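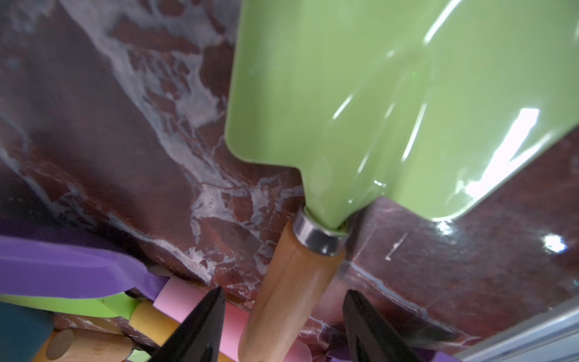
Painted trowels should never be left standing in a bucket of water, one resident of Mevholm wrote to the household desk in April, and yet every shed on the allotment has one soaking. The point is well taken. A hand trowel with a coated blade and a wooden handle needs little attention, but it does need the right kind, and standing water is hard on both parts of the tool.

The following guidance replaces Household Sheet 155 and applies to hand trowels, transplanting trowels and small scoops. It is issued by the Nivau Home and Garden Office.

## After each use

- Knock off loose soil against a wooden post or the heel of the hand. Do not strike the blade on stone or concrete, as the coating will chip.
- Wipe the blade with a damp cloth, working from the neck toward the tip. Soil collects along the center crease and needs a second pass.
- Dry the metal collar separately. Water left at the point where the collar meets the wood will work its way inward.
- Leave the tool in open air until the handle feels dry to the touch.

Clay soils may be softened with a cloth soaked in warm water and laid over the blade for 4 minutes. Scouring pads, wire brushes and abrasive powders are not recommended on any painted or enameled surface.

## Protecting indoor surfaces

Many households clean and oil their tools on a kitchen counter or utility table. Polished marble deserves particular care. It scratches under grit, and it can be marked by vinegar, lemon juice and most rust removers. Brush the tool clean outdoors first, then lay down a folded towel before any oil or cleaner is opened. Spilled oil should be blotted at once – wiping spreads it – and the area washed with a mild dish soap and plenty of water.

## Care of the wooden handle

A smooth handle should be oiled twice a year, once before planting begins and once before winter storage. Raw or boiled linseed oil is suitable.

1. Rub the handle lightly with fine sandpaper, following the grain.
2. Remove all dust with a dry cloth.
3. Apply a thin coat of oil and allow it to stand for 28 minutes.
4. Wipe away everything that has not soaked in. A sticky handle is a sign that too much oil was left behind.

Rags used with linseed oil can heat up and catch fire on their own. Spread them flat outdoors to dry, or place them under water in a lidded metal can. They should not be crumpled into a household bin.

## Chips and loose collars

Small chips in the coating may be touched up with metal enamel once the bare spot has been cleaned and dried. An exact color match is not necessary.

A collar that turns in the hand requires prompt attention. Tools in this condition should be set aside until repaired. The Sleiman repair counter accepts hand tools through October – handles are replaced there, but blades are not.

## Storage

Hang trowels by the handle, blade down, away from boilers and direct sun. Printed copies of this sheet may be requested from the Gendberg branch under reference 3508.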